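Hang-and-turn method

The hang-and-turn method is a procedure in robotic cloth handling by which a crumpled garment is brought into a known state before folding. It was set out by Valter Kvam within the Vida project and later built into the Zoltico control software.

The garment is lifted by an arbitrary point and allowed to hang. A head camera records the cloth while the wrist turns through 4 stops, and a network trained on 662 labelled lifts estimates which part is held and where the lowest corner lies. The second arm takes that corner, and the process repeats until both shoulders are gripped. The limit is 3 regrasps, after which the item is put down and lifted again.

Large garments are the main source of error. At close range the cloth can fill most of the view, leaving few edges from which to judge its outline, and a sleeve may be confused with a fold in the hem.
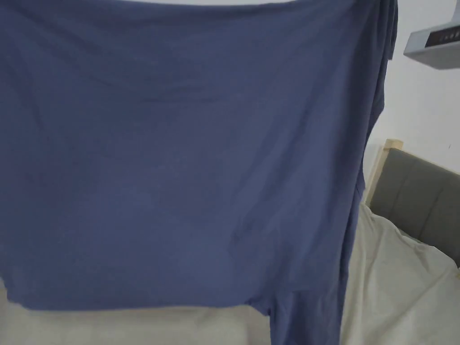

Mitiku Belay has objected that turning the wrist is wasted time when a single view from further back would show the whole outline, and that the regrasp limit conceals slow cases. Kvam's reply was that small rooms rarely allow the extra distance.

A later version, tested at Breratmont over 1,000 lifts, skips the remaining stops once the estimate is stable. Inside-out garments are not covered.

See also: Cloth state estimation; Bimanual regrasping; Prukent folding test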